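I've been reading Pultero since I was at school, with one long gap in the middle. The gap runs from issue 75 to somewhere past issue 120, when I had moved to Astport and the only shop that stocked it had closed. I didn't look for it online. I assumed it had been cancelled like most of the small black and white comics I liked then.

It hadn't. I found issue 173 in a charity shop in January, in a box with some old puzzle magazines, and bought it for the price of a cup of tea. I recognised Melus on the cover straight away, though he has a beard now and has apparently lost the boat. Seppälä was in it too, which surprised me, as the last time I saw her she was going through the ice with the map case.
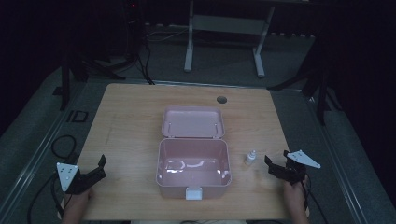

So I have spent most of the winter filling in what I missed. The collected editions help up to a point. There are 3 of them, each with 20 issues, and they leave out the letters pages and the back-up strips. That matters more than you would think, because the back-up strips are where the writer explained how Seppälä got out. If you only read the books she is dead at the end of one chapter and selling rope in the next.

The single issues from the gap are not expensive but they are hard to find in order. I read 98 before 91 and spoiled the lighthouse story for myself. After that I made a rule that I would not open anything until I had the one before it, and I have kept to it apart from once on a train.

The art changes a good deal. The early issues have very thick lines and almost no backgrounds, and you can tell the pages were drawn quickly. By the time of the harbour strike every window in the street is there. I like both. My sister thinks the early ones look unfinished and won't read them.

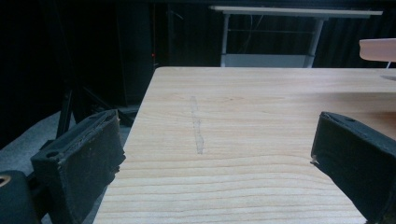 Melaniia Moroz

I should say something about the harbour strike, as people who like this comic tend to argue over it. It runs for eleven issues and Melus is hardly in it. Most of it is set in the canteen. When I started it I was bored, and I skipped ahead to see when he came back, then felt guilty and went back to read it properly. The second time I enjoyed it a lot. The cook is the best character in the whole run and I was sorry when she left for the north.

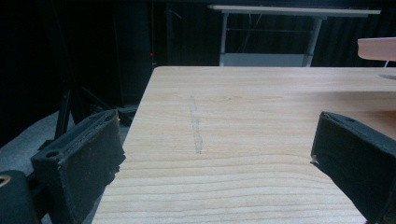
The part I still can't make sense of is the blue key. Melus has it in his coat in one issue and Seppälä's brother has it in the next, and there is no strip or letter that covers it. It may be a mistake. A reader wrote in to ask and the reply only said to keep reading.

I still need four issues from the gap, all from the run just before the lighthouse. If you have spares and would post them, leave a comment. I don't mind creased covers, but I would like the letters pages to be in there.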